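Teaching the mouse pick-up by hand: my routine

I've been collecting hand-held gripper demos for our Bonska project since August, and the mouse task is the one I give every new person. It's short, it's fussy, and you'll learn your own bad habits fast!

Step 1. Set up a desk that looks lived in

Leave the clutter alone. Plants, books, stickers – all good, as long as nothing blocks your path to the mouse. I move a few things between takes so the policy doesn't memorize one desk.

Step 2. Line up before you close

Come in slowly with the fingers open and stop with one pad on each side of the mouse. I like the wheel end facing away from me and the shell sitting midway between the pads. If you're off to one side, fix it with your whole arm (twisting the wrist at the last second gives you really jerky data). Hold still for a beat, then squeeze.
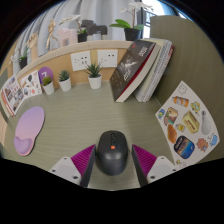
Step 3. Lift, move, let go

Go straight up first, then over to the mouse pad. Set it down, open the fingers all the way and back out the way you came in. Don't yank! My friend Bezawit Kumsa went through 632 of my early takes and tossed plenty for exactly that.

Step 4. Repeat, then check

I record in batches of nine and watch each batch before starting the next one. If I spot a fumble I keep it only when the recovery is smooth. We trained our first decent version on 875 takes, and I'd still like more with the mouse turned at odd angles.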